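4.2 Edges, trims and the problem of the favourite towel

I came to this part of the study expecting to write about thread counts and drying times. I'd spent most of December reading about cotton pile, and I had a tidy little coding sheet with a column for weight, a column for age and a column for how often each towel went through the wash. Then I started sitting in people's laundries and kitchens, and what they wanted to talk about was the edges.

I should say what I mean by edge. Most towels leave the factory with a flat woven hem, and most people in our sample couldn't tell me what colour theirs was without going to look. A handmade trim is another matter. It's knitted or crocheted by someone, usually a relative, and sewn or worked onto a plain bought towel. In the Mwaipopo interviews these were called "good towels" even when the cloth behind the trim had gone thin and scratchy. In Adotmont people mostly said "Nan's towels", whether or not any nan had been involved.

We asked 67 households to bring out every towel they owned and sort them into piles however they liked. That gave us 667 towels, which is a lot of terry to refold at the end of a visit (I did my share, and I'm faster now than I was). I had guessed people would sort by size, or by room. Some did. But 40 of the households made a separate pile for anything with a decorated edge, and in most of those homes the pile lived somewhere different from the rest – a top shelf, the back of a linen cupboard, a drawer with the Christmas tablecloth.

What surprised me was how much the trim changed the handling. A plain towel gets folded in thirds, or in half and half again, or just rolled up and shoved in. With a trimmed one, people slowed right down. They looked for the trim first and worked out the fold from there, so that the coloured part would sit at the front of the shelf. One participant refolded the same hand towel three times while we talked about something else entirely, and I don't think she noticed she was doing it.

The cloth doesn't make this easy. Terry and knitting behave differently in the wash. If the towel shrinks and the yarn doesn't, you've got more border than towel to hang it on, and it has to go somewhere. Participants called this "frilling", "going wavy" and, in one Adotmont kitchen, "lettuce". Acrylic yarn was blamed a lot, though we had no way of checking fibre content on the older pieces and I wouldn't lean on that too hard. Figure 4 gives an idea of how a border of this sort sits against white terry once the towel is off the shelf and hanging.
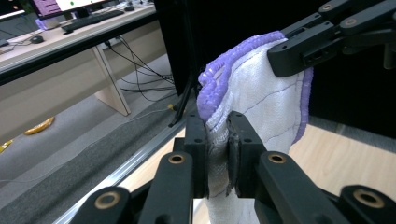

Figure 4. White terry towel with lavender-purple knitted edging.

Sevus, reading an early draft of this section, objected that I was making too much of the looks of the thing and too little of the labour in it. The point, as Sevus put it, was that a knitted border takes a few evenings of someone's life, and people fold it carefully because they know that, so a wavy edge and a flat one would be treated just the same. I think that's half right. Several households did keep badly frilled towels in the good pile, and they got cross when I asked about throwing them out. But a smaller group, 12 in all, had moved their wavy ones down to everyday use, and every one of those households gave the same reason: they wouldn't fold flat any more.

So looks do matter, or at least flatness does. I'd now describe it as two tests, one after the other. First the trim gets a towel into the good pile. After that it has to keep behaving on the shelf, and a few washes can undo it. The towels that failed the second test weren't thrown away, mind you. They turned up on oven doors and beside laundry tubs, still being folded with the colour facing out.

The Drasto households, where a lot of the drying is done on racks indoors, complicate this a little, and I take them up in 4.3.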